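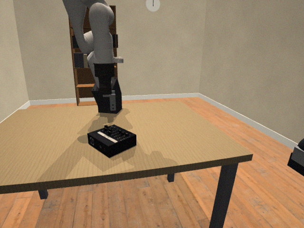 Gripper over the table, black box in front of it.

Notebook, Grimton workshop, electricity
10/03/2024

Continuing from the last entry, where the question was whether we should stay on the single rate when the supply contract comes up in June or go to the day and night one. The sheet from the supplier has both prices on it but no help with our own split, so the split has to come from us. The main meter gives a total and no more.

Fitted the Rillov logger to the sub-meter in the back cupboard. The sub-meter gives 1000 pulses per unit, and the logger was still set to the figure left in it from the old job, so everything it stored on the first evening is wrong by the same factor. Did not throw those readings away. They can be scaled afterwards, and the timing in them is good. Setting changed, written on tape and stuck inside the lid.

Checked the logger against a known load. Used the fan heater from the office on its lower setting, everything else on that circuit off at the board, and let it run for an hour by the wall clock. Logger and sub-meter agreed to the last digit the sub-meter shows. The rating on the heater's plate was higher than either, which I put down to the plate. Will not chase it.

The clock in the logger is a separate matter. It does not change for summer time, and the supplier's night hours may or may not either, depending on which page of the sheet you read. The table on the front gives clock time. The small print on the back says the night hours are kept in GMT all year. If the back is right, then from the end of the month our cheap hours start and finish an hour later by the clock. Have written to ask which. Until there is an answer, leave the logger on GMT and do the shifting in the spreadsheet.
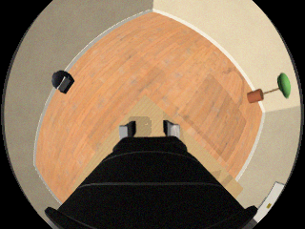

Picture credit: Groma

Water heater. This is the biggest thing we could move. The tank is 200 litres with one immersion element at the bottom, on a 20 amp switch of its own. At present it is on all the time and the thermostat decides, so it takes its power whenever somebody has washed up, mostly in the afternoon and at the dear rate.

Did the sum for a cold start. Raising the full tank by 23 degrees, from 20 to 43, takes a bit over five units before any losses. It has to go well above that for storage, so a full heat from cold is more than double. We rarely empty it, though, so the daily figure ought to be mostly losses plus a few sinks of hot water. The log will show it.

Lagging on the tank is poor at the top, where the jacket has been cut for the pipe and not closed up. The pipe is bare for the first stretch too. Both want doing whichever rate we pick. There is foam sleeve on the shelf over the vice, the right bore, enough for the pipe but not the return.

Put a timer on the list. The old one from the storage heater would fit the box, but its contacts are pitted and I do not trust it with an element. A new Ruotsalainen one is on order, the plain type with no wireless. It must keep its time through a power cut. The old one did not, and it spent most of a winter heating at midday without anybody noticing.

Compressor. Short bursts, all in working hours, cannot be moved. It does leak down overnight and start itself in the small hours, which is at least the cheap end of the day, but it is still paying to fill a leak. Shut the valve at the receiver last thing and see what the night figure does. Soapy water on the fittings when there is a quiet half hour. The quick coupling by the bench is my first guess.

Lights and sockets. Flat all day and low. Nothing to be done with them except the strip over the stores door, which stays on because its switch is behind the racking.

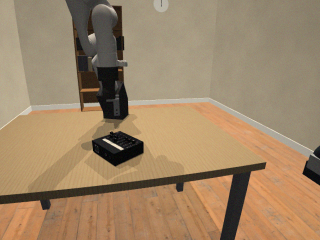
Readings so far

Only part of a week, and one of those days had the doors open and the fan heater on, so not to be leaned on. Going by the supplier's front page hours, 43 per cent of the units fell in the night period. More than I expected. When the log is drawn out hour by hour the reason is plain enough: a steady load that never goes away, day or night. It is there with the lights off and the compressor silent.

Went round with the clamp meter to find it. The fridge accounts for a little. The dehumidifier in the stores accounts for most of the rest, since its humidistat was turned right down and it had been running without a break. Set it back to the middle of the dial. The drain hose was kinked as well, and the bucket nearly full.

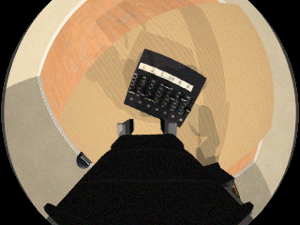 That will pull the night share down again, so the 43 per cent should not be used for choosing a rate. Start a fresh count from tomorrow morning with the dehumidifier at its new setting and the receiver valve shut at night. Leave the water heater alone for now, so that only those two things change.

The day and night rate also has a higher standing charge, printed per day on one sheet and per month on the other. Convert both to per day before comparing. Last time this was done the two were mixed and the answer came out the wrong way round.

To do
Scale the first evening's readings
Close up the tank jacket, sleeve the pipe
Order more foam sleeve for the return
Soapy water on the compressor fittings
Move the switch for the stores strip light, or move the racking
Chase the supplier about GMT or clock time

Logger battery showed two bars out of three when I closed the cupboard. Spare is in the drawer with the fuses.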